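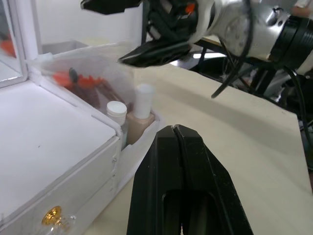
Choosing Furniture and Finishes for a Shared Guest Room and Study

Many households ask one room to serve two purposes. A study that must also receive overnight guests is the most common arrangement of this kind, and it is the one most often decorated badly. The usual outcome is an office with a bed pushed against the wall, or a bedroom in which a desk has been placed under the window because there was nowhere else for it. Readers of this blog have written several times to ask how the two functions can be reconciled. The following notes set out the approach taken in our own house last November, together with the decisions that would be made differently now.

The room in question is at the rear of the second floor. It has a single window facing north, one closet, and a door that opens inward against the longer wall. It had been used for storage since the house was purchased, and before work began its contents were sorted and either moved to the attic or given away. This step took longer than the decorating itself and should be allowed for in any schedule.

Deciding which use comes first

A room of this type will be a study on most days of the year and a guest room on very few. The budget and the floor space should be divided accordingly. In our case the desk was given the position with the best light, and the bed was fitted into what remained. Households that receive grandparents or adult children for long stays may reasonably reach the opposite conclusion. What matters is that the question be settled before any furniture is ordered, as the placement of outlets and lamps will follow from it.

It is helpful to draw the room on graph paper with the door swing marked. Our first plan placed a bookcase where the door would have struck it, an error that was plain on paper and would have been expensive in the room.

The bed

Three types were considered: a sofa bed, a wall bed, and a daybed with a trundle. The sofa bed was ruled out after trying several in showrooms, where the bar beneath the mattress could be felt in nearly every model. A wall bed offers the best mattress and the clearest floor, but it must be anchored to the studs, and the cabinet is a heavy presence in a small room when closed.

The daybed was selected. The model is the Villanueva, in a painted finish, and it measures 34 inches high at the back. It serves as seating during the working week and provides two sleeping places when the trundle is drawn out. The trundle mattress is thinner than the upper one and is best assigned to children. Before purchasing any trundle, readers should confirm that there is clear floor in front of it for the full width of the lower bed. The rug must also be taken into account. Ours had to be exchanged for one with a lower pile, as the casters would not roll over the first.

Pillows deserve some restraint. A daybed dressed with two bolsters and two square cushions is comfortable to sit on and can be cleared in a minute. A larger collection must be stored somewhere each time a guest arrives, and in a small room that place is generally the desk.

The desk and chair

A desk 72 inches long had been our preference, but it would have blocked the closet. The one finally installed is shorter and has a shallow drawer across its full width. Drawers are of more use in a shared room than open shelves, for the simple reason that papers can be put out of sight before company comes. A locking drawer is also worth the small additional cost where household accounts are kept.

The chair was the subject of some disagreement. A standard office chair on wheels is comfortable for long work but looks out of place beside a quilt and bedside lamp. We compromised on an upholstered swivel chair from Rerulard in a gray-green wool blend. It has held up well, although the fabric attracts lint and the seat does not adjust as low as might be wished.

Cables were run along the back of the desk in a fabric sleeve and brought down one leg to the outlet. The power strip is fastened to the underside of the desktop, where it can be reached without kneeling.

Color and paint

North light is cool, and it will turn many popular grays toward blue. Four large sample boards were painted and moved around the room over several days, including in the evening with the lamps lit. This is a far better test than a small patch brushed on the wall, where the old color influences the eye.

The color chosen was Plindent, a warm off-white with a trace of clay, applied in an eggshell finish. The trim and door were painted in the same color in satin. Using one color throughout makes the room appear somewhat larger and disguises the closet door, which is a plain one and not worth drawing attention to. The ceiling was left white, and in retrospect it should have been included — the line between the two is more noticeable than expected, particularly in winter.

Those who want a stronger color may consider placing it on the wall behind the bed. It should be kept away from the wall opposite the desk, where it will be looked at for many hours and may become tiresome.

Lighting

One ceiling fixture cannot serve both uses. The room now has a desk lamp with a jointed arm, a wall lamp at each end of the daybed, and a flush ceiling light on a dimmer. The wall lamps are of the plug-in type, which spared the expense of an electrician. Their cords are covered with paintable channel and are scarcely visible.

Guests should be able to turn off the last light without leaving the bed. This is a small courtesy and is very often overlooked.

Window treatment

A woven shade was fitted inside the window frame for use during the day, and lined curtains were hung outside it for sleeping. The rod was mounted 92 inches from the floor, well above the frame, and extends past it on both sides so that the curtains can be drawn fully clear of the glass. The panels came from Atow and required hemming. Readers ordering ready-made curtains are advised to hang them for a week before hemming, as many fabrics will drop slightly under their own weight.

Storage for guests

The closet was divided down the middle. The left side holds office supplies, the printer, and a file box. The right side is kept empty apart from a row of hangers, a folding luggage rack, and a spare blanket on the shelf. It has been necessary to defend this side with some firmness, for an empty closet in a family house does not remain empty for long.

A small tray on the windowsill holds a carafe, a glass, and a card with the wireless password. The nightstand is a narrow stool with a drawer beneath the seat, and it can be carried to the desk when extra seating is needed.

Matters still outstanding

Some parts of the room are unfinished. No art has yet been hung over the daybed. Two framed maps were tried and taken down, as both were too small for the wall, and a single larger piece or a textile is now being sought. The closet door still requires a better knob. The rug pad slips and will be replaced with a felt and rubber one cut to size.

Sound has also proved to be a difficulty. The room shares a wall with the bathroom, and a guest at rest can hear the plumbing quite clearly. A full bookcase along that wall would help, and one with adjustable shelves has been priced for the spring. Measurements and paint details for it will be added to this page once the piece has been installed.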